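The Last Round at Prornier

By the time the quarterfinals came round, my sister and I had been living on vending machine pretzels for most of the day, and I had quite forgotten which of us had talked the other into entering. The hall at Prornier was packed. They had sold 3,720 seats, and every one of them seemed to hold a person with a drum.

We played as Dandanari, after the street we grew up on, where we shared one controller and a couch with a bad spring. She always took the left end of it. I still lean to the right when I play, even in a proper chair.

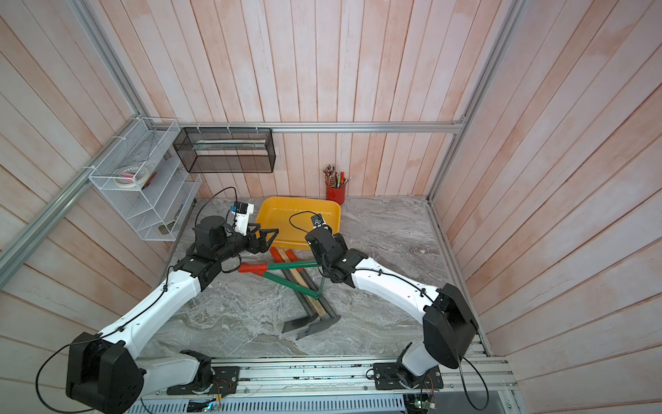
Our opponents were the Arard pair, two polite boys who had practiced together every night since December and who shook our hands so nicely that I felt bad about wanting to beat them. They took the first game in 307 seconds. My sister passed me half a pretzel and told me to quit watching their side of the screen, and I did as I was told (I usually do, with her).

We took the second. In the third we had 3 lives left between us, and then one, and it was hers. I put down my controller and held on to her sleeve, the way I used to when we were small, and she jumped.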